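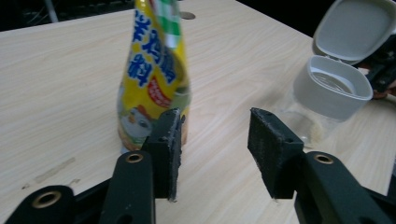

Zineb Radwan wrote in to ask whether any of this will get her dinner cooked while she sits down, and she'd like a yes or a no please. It's a no, Zineb! But it's a much more interesting no than it was when I wrote the first version of this guide, so read on.

Guides > Kitchen Chores > Section 4: Bottles and Lids

4. Setting up the seasoning chore

I used to think the stove was the hard part. It's the little stuff before the stove – picking up a bottle, getting it over a container, letting go of it again. I've been at this with the Plerkby hand tool (two fingers, foam pads) since September and I still mess up the order, so follow mine.

1. Clear the table except for what the chore needs. One bottle, one container with its lid already open. Opening a lid is its own chore and it's in Section 6.

2. Check the foam pads. Dust on them is normal, but if a pad is peeling, swap it now.

3. Open the fingers all the way before you move in. I start wide every single time, even for a skinny bottle.

4. Come in low. A bottle with a narrow neck wants to be held by the body, and if you grab it up high it swings like a bell.

5. Squeeze, wait a beat, lift. Do the same run 10 times before you change anything on the table.

6. Save your runs in one folder per bottle. I have 345 in mine and I named the first batch badly, so please learn from me.

NOTE: Clear glass is still a pain. My Moges arm does fine with a solid-color cup and then acts like a drinking glass is made of air. Put the glass in the same spot for the first day and move it after that.

CAUTION: Keep your other hand back from the fingers while they close. They aren't strong but they do pinch!

So can a machine do this yet? On a table it knows, mine manages the pick-up 94 times out of a hundred, and I'm thrilled with that. Move it to my sister's kitchen in Civthorpe and it's hopeless (we tried, she laughed, we had sandwiches).

Filed under: Home robots, Can it do chores yet?

Comments

Effie Swanson
Step 4 fixed my swinging problem, thank you. What do you do about half-empty bottles?

goseck_garage
I did 1000 runs with the lid shut before I read step 1. Going to go lie down now.

Zineb Radwan
Fine. Ask me again when it does dishes.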